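Skorkley Supper Club
Minutes of the March meeting, held in the back kitchen at 6 p.m.

Present: Ilham Lau (chair), Tõnu Paju, Neville Hulme, Justinas Petrauskas, Sebastião Vasconcelos (minutes)
Apologies: our friends from Fultidham, who had a clash with their own spring supper

1. Welcome and last minutes
Ilham welcomed everybody and thanked Neville for bringing the good tea. The minutes of the last meeting were agreed once the spelling of Tõnu's surname had been put right, with apologies from the minute-taker, who really ought to know it by now.

2. Steamed buns for the spring supper
Most of the evening went on this, and very pleasantly too. Justinas had kindly offered to take charge of the bun table, and we talked at some length about whether the electric steamer pot is big enough for us. He feels that four buns at a time is right for the steel tray, set out in a diamond so that they have room to swell and don't stick to each other. Neville wondered about squeezing in a fifth in the middle, and was gently talked out of it.

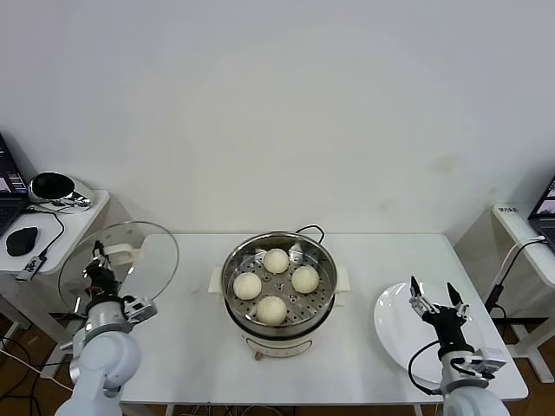

Ilham reminded us that we have 23 people booked so far, so there will be 6 batches to get through, and we agreed that the first should go on well before the doors open. Tõnu offered his own steamer as a second pot, which was gratefully accepted – he will check that the lead reaches the socket by the window.

There was a long and friendly talk about fillings. Red bean and mushroom were both settled on, and Sebastião will write out labels, as the two look just the same once they are pleated shut.

3. Laying out the table
Justinas asked that everybody helping should set things out in the same way, having had a muddle at the autumn supper. The lid goes on the left, upside down with its handle in the centre, then the pot in the middle, and the plate of buns on the right. Tõnu, being left-handed, asked if he might turn it all round at his own end, and of course he may.
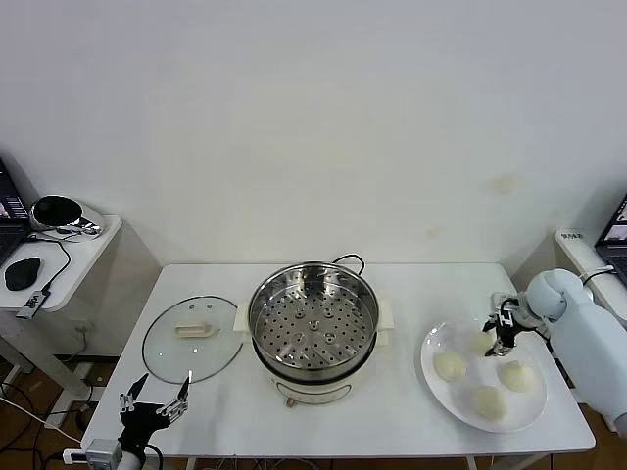

Lid, steamer and plate of buns set out on the white table

4. The kitchen wall
Neville raised the marks on the wall behind the table. He will try warm water and a soft cloth first, and we can think about paint at the next meeting if that does no good.

5. Money
The balance stands at £2,053. Ilham asked that flour and fillings be bought together from Rozīte, and that receipts go in the blue envelope.

6. Any other business
Sebastião still has 2 aprons belonging to the Fultidham group and will take them back.

Actions
Justinas: dough and fillings
Tõnu: second steamer, check the lead
Neville: wall
Sebastião: labels, aprons

The meeting closed at 7.45 p.m.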